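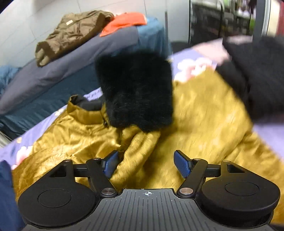 The Serberg satin-look jacket in mustard yellow

We've had a soft spot for this jacket ever since the first samples came in, and I think it's mostly the colour — a proper warm mustard that cheers up a grey October morning no end. The surface has a lovely gloss and a bit of a crinkle to it, so the folds catch the light and go quite golden in places.

The Serberg is cut on the roomy side, with space for a good thick jumper underneath (if you're between sizes, most people are happier in the smaller one). Please don't worry about ironing it! The crinkle is meant to be there, and a night on a hanger is all it wants after being packed in a bag.

Wash at 30 with similar colours, inside out, and keep it out of the tumble dryer. It goes very nicely with our Sorkik trousers, if you're after something plainer for the bottom half.

Sizes 8 to 18. Delivery takes 3 working days, and you have 14 days to send it back if it isn't quite right.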